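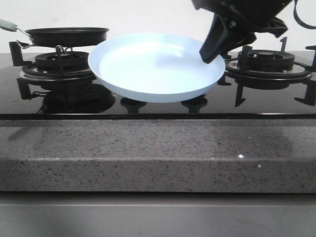
FOR IMMEDIATE RELEASE

Sorkinura ships Tinon 2, motion planning and grasp software for arms that work in kitchens

Dec 22, 2018. Sorkinura today released Tinon 2, the second major version of its planning and control package for single-arm manipulation. Available now to all current license holders. New customers from June.

Main points up front:

New grasp planner for thin, shallow dishware. Plates, saucers, low bowls. Plans a rim grasp with one finger on the inside face and keeps the tilt inside a limit set by the user.

Reflection handling in the perception module. Glossy black glass, polished stone, steel. Mirror images of burners, grates and dishes used to come through as extra objects, and the planner would steer around things that were not there. Tinon 2 checks each candidate against the fitted surface plane and drops the ones that fall below it.

Clearance planning around uneven obstacles. Pan supports with upright prongs, pan handles, control knobs set into the glass. Version 1 wrapped a whole burner in a single box, safe but wasteful. Version 2 uses tighter shapes, so an arm can carry a plate low between two burners.

Cable model. The loop of cable at the wrist is now part of the collision check. Customers asked for this more than anything else on the list.

Test results

Sorkinura ran the release candidate through 1,000 planned moves on a home-style gas cooktop, plates and a small frying pan, before sign-off. Median planning time was 147 milliseconds on the standard controller PC. Moves that could not be planned in the time limit are reported as such and the arm holds position. Full logs, including the failed plans, are in the release package under /reports.

The test set covers pale matte dishes and dark nonstick pans. Clear glass is not supported in this version. It is being worked on, no date yet.

Built with Bae

Tinon 2 is the first release to use Bae, the scene description format Sorkinura opened to outside developers in June. A Bae file holds surfaces, fixtures and keep-out zones in plain text and can be edited by hand. Sorkinura is including 226 ready-made files for common cooktops, sinks and counters. Users can add there own and check them with the command line tool, bae-check, before loading.

Files made for the June preview will load without changes. Files from before that need to be converted once. Converter is included.

Sareck integration

The package now talks directly to Sareck, the job scheduler used by many Sorkinura customers. Planned moves, holds and operator stops show up in the Sareck timeline as they happen. Existing Sareck users need to update the connector first, then Tinon. Other way around and the timeline will come up blank until both are restarted.

Upgrading

Back up calibration files before installing. Hand-eye calibration carries over from version 1, grasp settings do not and have to be re-entered. Allow around 2 hours for a single cell. Rim force limits default to the lowest setting after install and should be raised only after a dry run with a spare plate.

Price and availability

Free upgrade for customers with a current support plan. Everyone else can recieve a quote through the Sorkinura sales desk. Evaluation licenses run the full planner in simulation, no arm needed.

About Sorkinura

Sorkinura makes planning, perception and setup tools for robot arms in kitchens, labs and small workshops. Products include Tinon, Sareck and the Bae format.

Press contact: Sorkinura press office. Release notes and the Bae reference are on the downloads page.

###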